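4.2 Pad comparison on quilted garments

Puffer jackets were the worst class for both grippers in the August pilot, so we ran them again with the Podari pads (ridged) against the older Idia set. Same linkage, same operators, wrist camera only. Clothes left in a pile on the bed - no flattening beforehand. Three grasp sites per jacket, 11 attempts at each.
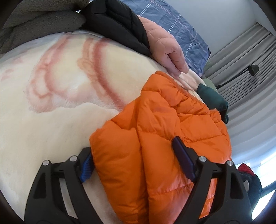
Figure 6a. Wrist view, fingers either side of the orange jacket.

Body panels first. Fill compresses, pads close on almost nothing, and the shell slides. Seams are better. Closing width is a poor signal here, we logged it anyways. 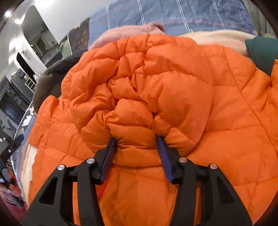 Figure 6b. Pads at the gathered hood.

The hood gave more to bite on but the controler often read the bulk as a finished grasp and stopped early. Threshold lowered by two steps after that. Colour segmentation was fine throughout. Two-handed trials scored separately, see Table 3 - one tool to hold, the other to pull.

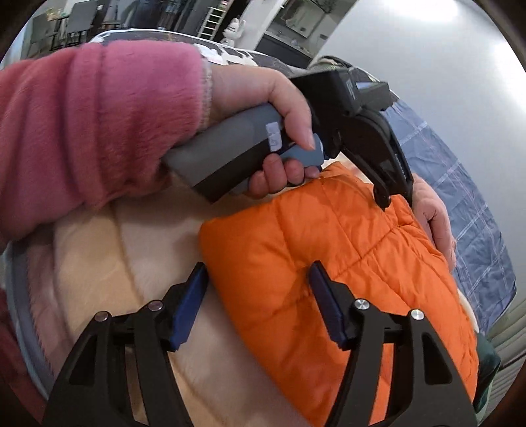 Bình Tôn disagrees with scoring them apart: a second tool changes the fabric tension, and in her view the single-gripper numbers should be rerun with the cloth held before any pad is called better. Rerun is pending. Hứa protocol, same jackets.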